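Spent my tea break thinking about parcels again, so settle in, this will be a few posts long (sorry, I do go on).

My sister-in-law moved to Stulovau in September and we've been posting bits back and forth ever since. Mostly snacks, a few knitting patterns, one very ugly mug.

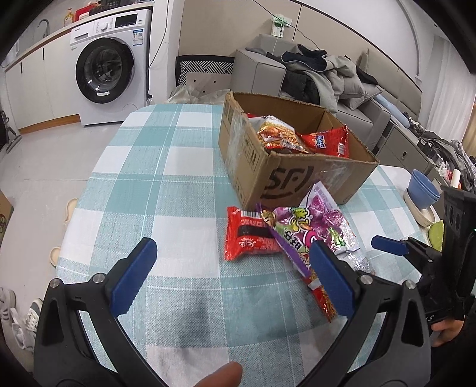
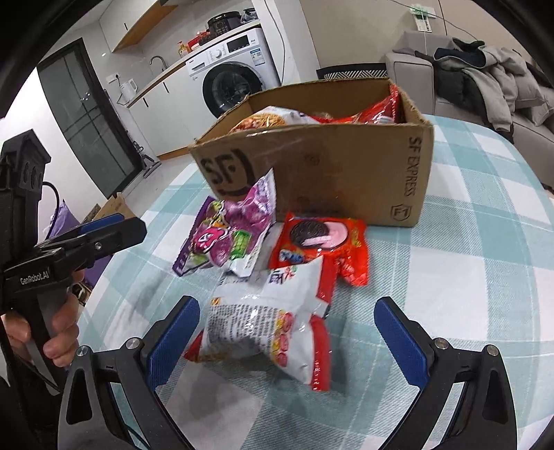

Checked tablecloths make every kitchen feel like my gran's, I'm convinced of it.

Anyway! Postage. The first one I sent weighed 1124 grams and the lady at the Fisby counter was ever so nice, but it cost more than everything inside it put together. If I'd left out the mug I'd have been in the cheaper band.

So now I weigh it all on the kitchen scales first, and I keep some 40 sheets of old newspaper under the stairs for padding (the free paper is best, it's softer).

She sends hers from the shop in Tultum, a good long bus ride away, bless her. The last one took 2 weeks and I'd quite given up on it when the postman knocked.

If anyone knows whether Schnyder still do those flat tins of biscuits, please shout, I'd love to get one in the next parcel before her birthday.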